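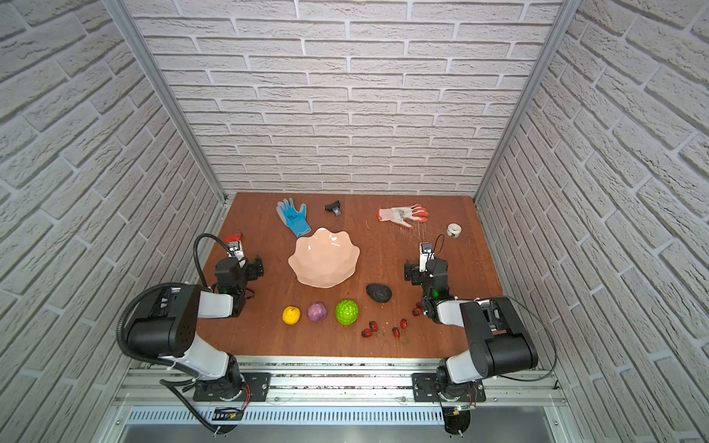

Okay, week two of trying to get the workroom sorted and I've reached the stage where everything has a home except the stuff I use. The rule was supposed to be kitchen things at one end and tool things at the other. So of course the big peachy-pink bowl with the wavy rim is sitting in the middle of the table, with a blue work glove behind it and the play fruit out in front. Great system, me.

2/ The bowl cost me $40 at Marko, before anyone asks. I went in for hooks. It was on the shelf by the till and it has that petal shape on the outside and I just picked it up and kept walking. My sister reckons it's a salad bowl. I reckon it's a fruit bowl, and it's my bowl.

3/ The fruit is pretend, yes. Real fruit in a workroom goes off before I remember it's there. The green bumpy one gets the most questions. I've been calling it a custard apple and Huw Gough says bitter melon, and we've had this argument twice now.

4/ Sorting method, for the person who messaged me: one category at a time, everything out on the table, then put away before you start the next one. I'm awful at the second half.

5/ Gloves have been the worst category by a mile. I found gloves in the laundry, in the car, in the bag with the tent pegs. Lots of lefts. If you've got a good way of keeping pairs together that isn't a peg (pegs wander off too) please tell me.

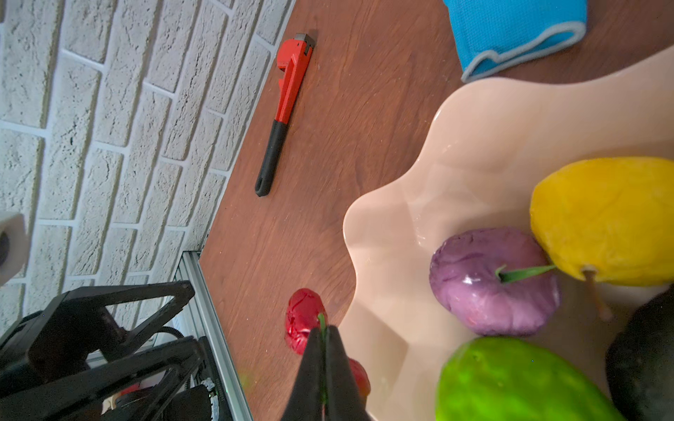
6/ Anyway, shelves! I've ordered the Ansari ones, 600 mm wide and 320 deep, and they should go up beside the door once I find a stud that's where a stud ought to be. Tools on the bottom, cloths and gloves above, bowl on top where I can look at it.

7/ I did price the full Lirach wall unit first. $1,480 – and that's without the drawers! I closed the tab and made a cup of tea.

8/ Huw is lending me his drill and his level, and he's made me promise to give back both this time.

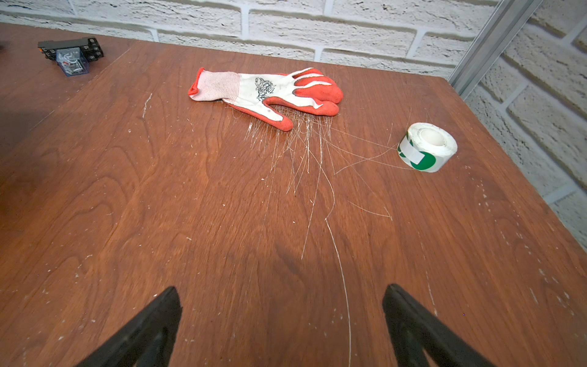

Thread last edited 4:35 pm

9/ Right, the white and orangey-red glove with the little black leaf print. Keep or bin? It's a bit grey and the coating looks pretty worn, and there's a mess of thin white strands on the table under it that I'm going to have to pick up by hand. But I love that print and I haven't seen it in the shops again.

10/ Voting's open till dinner. Gosivton tip run is tomorrow morning, so if it's going, it's going with the old carpet.

11/ Three votes for bin already, you heartless lot. Mum says keep.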